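Filed under: Workplace Checks / Kitchens and Break Areas

Break Area Inspection, Dengate Building, Room 103
Inspector: Pieter Sithole
Reviewed by: Yi-an Kwon
Period: May

1. Floor free of trip hazards. PASS.
2. Exit route clear to full door width. PASS. Door closer slow, still latches.
3. Extinguisher gauge in green zone. PASS. Tag 293 legible.
4. Outlets near sink protected and tested. FAIL. One did not trip on test button. Taken out of service, work order sent to Motulcombe.
5. Tables stable, no splinters or lifted strips. PASS.

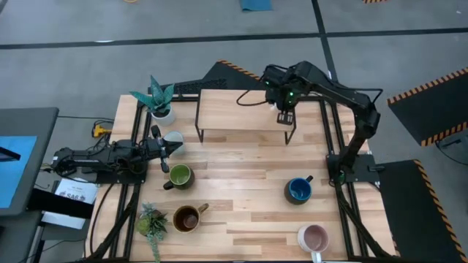 Item 5. Butcher-block table, mugs and plants on top.

6. Refrigerator at or below 40 F. PASS. Thermometer moved to middle shelf.
7. Kettle cord and plug undamaged. FAIL. Outer jacket split at the strain relief. Discarded.
8. Cups, bowls and pitchers free of chips and cracks. See comment.
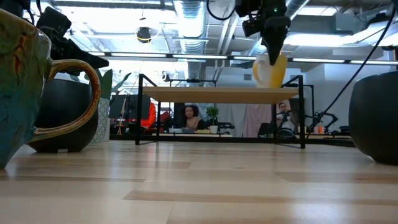 Sheet 2 of 6

Comment on item 8: Glazed ware is to be checked at the rim and where the handle joins the body. Hairline cracks count as a fail. Two cups removed from the cabinet.

9. First aid kit sealed and in date. PASS. Eyewash expires before next round; reorder.
10. Cleaning products stored below food level. PASS.

Recheck of 4 and 7: Monday, before opening.

Recent checklists
Wubshet stairwells and landings
Graltesholm loading dock
Motulcombe ladder register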